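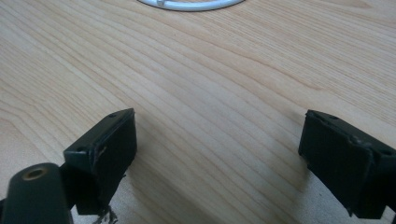

**Line breaks in the Tresilora bilingual edition**

**jhiebert** · Monday, May 3, 2021

I have the Tresilora translation of Kuusk's exile poems, second printing. The long poem in section 4 runs to 144 lines in the original on the left pages and 15 fewer on the right. There is no note on the text. Does anyone know if this is the translator's choice or a typesetting fault?

Jade Hiebert

**o_jaunzems**

Translator's choice. Lukoševičius merges the short refrain lines into the line before. She did the same in the Privow selection. The refrain is one word in the original and needs three or four in English, so a separate line would carry too much weight.

**margin_left**

I don't accept that. The refrain is the name of the street the speaker can't go back to. Set alone, it stops the reader. Run on, it becomes an address. If the English is longer, let the line be longer.

**o_jaunzems**

It is set alone at the first and last occurrence. Check the right-hand pages again.

**jhiebert**

Checked. First occurrence yes, last occurrence no. In my copy it follows a comma on the same line as "harbor."

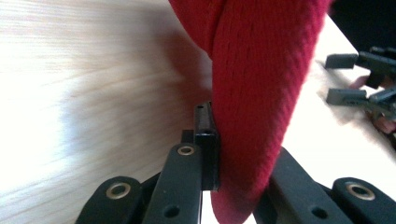
Indrek Lūse: Then you have two separate problems. The merged refrains are deliberate, but the last one should stand alone. It does in the first printing, which I have. The second printing was reset to a narrower page and the final break was lost. Jakavden, who distribute it, put out an errata slip in March. It lists that line and a wrong page number in the contents.

**margin_left**

So the closing line of a poem about exile was dropped to save paper.

**o_jaunzems**

It was moved up one line. All the words are there.

**margin_left**

In a poem the break is part of the text. You argued that yourself when you defended merging the others.

**jhiebert**

Thanks, Indrek. My copy had no slip in it. Could you post the wording? I'm citing the poem and need to say which printing I used.

**Indrek Lūse**

"For 'harbor, Saddle Street' read 'harbor,' with 'Saddle Street' on a new line." Cite the first printing if your library has it.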